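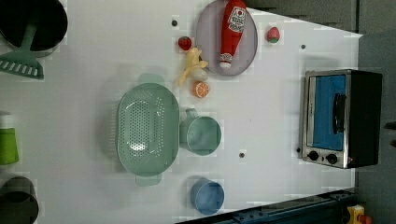
GRANT REPORTING / FOOD AND HOME PROGRAM

Denska Tenant Kitchens: Interim Report to the Starner Fund

Period covered: award start through the end of October
Prepared by: Mostafa Erraji, project lead

Summary

The Starner Fund award pays for small kitchen upgrades and cooking classes for renters in the Denska and Nartey buildings. Most units in both buildings were built with a two-burner stove and no oven. Tenants told us during the application stage that this was the main reason they bought prepared food. The award covers countertop ovens, wiring checks, basic cookware and a class series.

At the end of October we have placed ovens in 162 apartments. The target for the full award is 400. We are behind where we planned to be, and the reason is electrical work at Nartey, covered below. Classes are on schedule.

Ovens and wiring

We chose a countertop toaster oven over a full-size range for cost and for space. A full range would have meant new circuits in every unit and the loss of a base cabinet. A toaster oven fits on the counter and will handle a small casserole, a tray of vegetables or a few pieces of chicken, and that covers most of what people asked to cook.

Every unit gets an outlet check before an oven is delivered. At Denska this went quickly. The building was rewired before our project began and the kitchen outlets passed with few exceptions. Where an outlet failed, the building owner replaced it under the existing maintenance agreement and the grant was not charged.

Nartey has been slower. In 49 apartments the kitchen outlet shares a circuit with the refrigerator and the bathroom, and our electrician would not sign off on a heating appliance there. We stopped deliveries to those units. The owner has agreed to split the circuits and to pay for labor if we pay for parts. Parts come to $1,692, and we would like to take this from the cookware line, where we have money left over. The request is at the end of this report.

Work on the circuits goes floor by floor from the top down. Tenants get written notice and lose kitchen power for one morning. The first floor to be finished had two complaints, both about the power coming back on later than the notice said. We have since asked the crew to put a later time on the notice.

Cookware

Each household can choose a sheet pan, a small baking dish and a pair of oven mitts. We had also budgeted for a muffin tin. Hardly anyone wanted it, so we stopped ordering it. That accounts for the money left over on this line.

The first baking dishes we bought were too wide for the oven door once the handles were counted. We should have measured before ordering. Binis, the supplier, took back the unopened cartons and sent a smaller size. We paid return shipping, and it is shown in the budget table under miscellaneous.

Classes

Classes are held in the ground floor community room at Denska and start at 6:30 p.m. Nartey tenants are welcome and several come regularly, but it is a long walk in the dark and attendance from that building has dropped since the clocks changed the routine for families with school-age children. We are looking at holding the next series in the Nartey laundry lounge, which has a sink and enough outlets for demonstrations.

The first series covered reheating safely, roasting vegetables, baked pasta and fish. The session people asked us to repeat was the one on using up leftovers. We will run it again with a different menu. The recipe sheets are now in three languages and use cups and spoons in place of weights, because few households own a scale.

Parents asked whether children could come along. They can, and we have set aside a table for younger ones at the back of the room, away from the hot ovens.

Safety

There have been no fires or injuries reported. One tenant stored plastic bags on top of an oven and they melted onto the casing. The oven was cleaned and still works. We added a line about clear space above and behind the oven to the delivery sheet, and the delivery team now goes over it at the door.

Staffing

The delivery coordinator position was vacant for the first part of the period. I covered deliveries during that time, and this is why the tenant survey went out late. The position is filled and the survey forms are coming back now. Results will be in the final report.

Next period

Finish the circuit work at Nartey and deliver to the units on hold.
Complete the remaining Denska deliveries.
Run the second class series, with at least part of it at Nartey.
Collect and enter the survey forms.

Request to the Fund

We ask for approval to move $1,692 from cookware to electrical parts. The total award does not change. The contractor will hold the current parts price until the end of November, so a reply before then would be appreciated.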